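Module project: would a self-catering hostel work at Nullcombe?

When we were told to pick a real building and work out whether it could take paying guests, most of my group went for the obvious ones on the seafront. I got Nullcombe, which is an old chapel and schoolroom up a lane behind Clellholm, and I'll admit I sulked for a day or so. Then I went up on the bus in March, walked round it in the drizzle and came home full of ideas (and very muddy).

My question was a simple one. Could the schoolroom be turned into a small walkers' hostel that pays its own way without pinching trade from the guest houses in the village? I looked at three things: who walks past, what they pay elsewhere, and what they'd want when they got there. Amirul Wibisono did the questionnaire with me and was much braver than I was about stopping people with rucksacks.

We got 51 filled-in forms, nearly all from the car park end of the path. I know that isn't a big number and my tutor has already said so. Still, some answers came up again and again. People wanted a drying room more than they wanted wifi, which surprised me! They also wanted to arrive late, because the last bus gets in after most places have stopped answering the door. Hardly anyone cared about an en suite as long as the showers were hot.

Food was the bit I'd got wrong. I'd assumed walkers would want a cooked breakfast laid on, so my first plan had a paid cook in it from Easter to the end of September, and that one wage swallowed the lot. When we read the forms properly, most people said they'd sooner cook for themselves and eat when they liked. So the cook came out of the plan and a bigger shared kitchen went in. 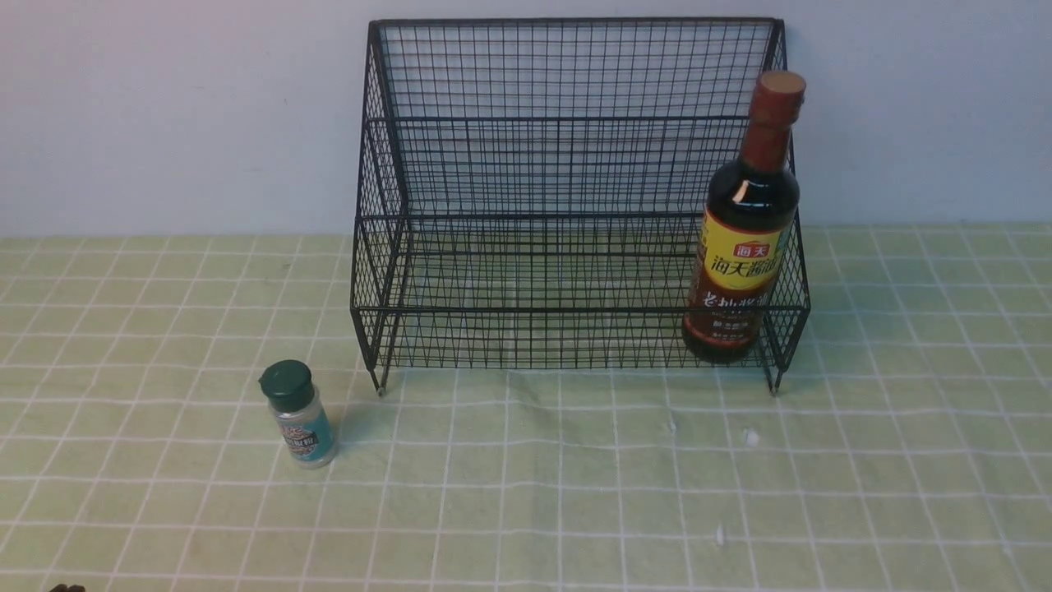

A kitchen like that has to be easy to keep tidy when strangers are using it, and for advice on this I went to see Trygve Moen, who ran the Zakia bunkhouse for years before he retired. He was lovely and talked for two hours. His main tip was to give every room its own numbered shelf and fridge box, otherwise you spend your mornings refereeing arguments over cheese. He also said to supply oil, salt and tea yourself and build it into the price. I've done that in the second budget.

Now the money, which I'll keep short as the full sheets are at the back. The schoolroom would fit 11 beds if the little office becomes a twin room. I worked out a quiet month, with the heating on and only weekend guests, and it came out £405 in the red. A good summer month covers that more than twice over. The set-up costs are harder. I allowed £1000 for pots, pans, crockery and bedding, all second-hand, and I think that's tight but doable. The fire doors and the second staircase are another matter, and I haven't got a proper quote for either, only a builder sucking his teeth down the phone.

I did ring round the guest houses too. Two were worried, one was keen, and the owner of the Calado said she already turns walkers away when they only want one night, so she'd happily send them up the hill. I'd like to have had that in writing.

If I did this again I'd start the questionnaire earlier and do half of it in the village itself, where you'd catch the people who gave up on walking and went for a cake. I'd also ask about dogs. I left dogs off the form completely and four people wrote about them in the margin, one at great length. The sums for a dog room are in the second budget, under cleaning, and they're a guess.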